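Loja > Viagem > Autocaravanas e campismo > Cozinha de bordo > Mesa dobrável Ondach

Mesa dobrável Ondach

Andei anos a viajar com uma mesa emprestada que abanava sempre que alguém cortava pão, por isso quando a Pester me perguntou que mesa eu queria ver na loja nem deixei acabar a frase! Queria uma que coubesse atrás do banco da carrinha, que aguentasse vento de serra e que se montasse sem manual. A Ondach é essa mesa, e é a que levo comigo.

Estreei-a em fevereiro, numa volta pelo interior, com a Manuela Sala ao volante e eu a segurar no mapa (ao contrário, segundo ela). Dormimos junto a uma barragem e às sete da manhã já estávamos cá fora de casaco até ao queixo, a fazer café e a ver o nevoeiro levantar da água. As pernas ajustam uma a uma, e naquele chão todo torto bem precisámos!

O que interessa saber:

Comprimento aberta: 154 cm
Espessura fechada: 14 cm
Pernas: reguláveis em separado, com travão de rosca
Saco de transporte: incluído, com alça de ombro
Preço: 234 euros

O saco é melhor do que eu esperava - tem a alça larga e não corta o ombro quando o parque de estacionamento fica longe da praia. Já o fecho é um bocado teimoso nas primeiras vezes. Puxem devagar, com o tecido esticado, que ele depois amacia.

Para dois, sobra mesa. Para quatro chega bem, desde que as panelas fiquem no fogão. O Themba Mokoena levou uma para a costa com os miúdos e escreveu-me a pedir outra, porque as cartas ocuparam a primeira e deixou de haver onde jantar.

Se viajam com pouca loiça, espreitem também os tabuleiros da Nkuna, vendidos à parte. Eu uso-os para os hambúrgueres do último dia, quando se junta tudo o que ainda há na geleira e cada um monta o seu.

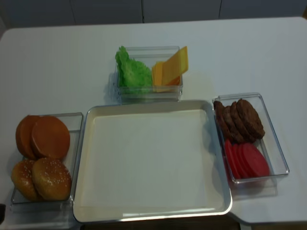

Noite de hambúrgueres: tabuleiro grande ao meio, recipientes à volta.

Limpeza: pano húmido e sabão neutro. Areia, sacudam-na antes de fechar as pernas, senão vai toda para as roscas - aprendi isto da pior maneira e passei uma tarde inteira com uma escova de dentes na mão.

Enviamos em caixa de cartão, sem plásticos. Dúvidas sobre medidas ou peças de substituição, escrevam-me pela loja, que respondo assim que apanhar rede!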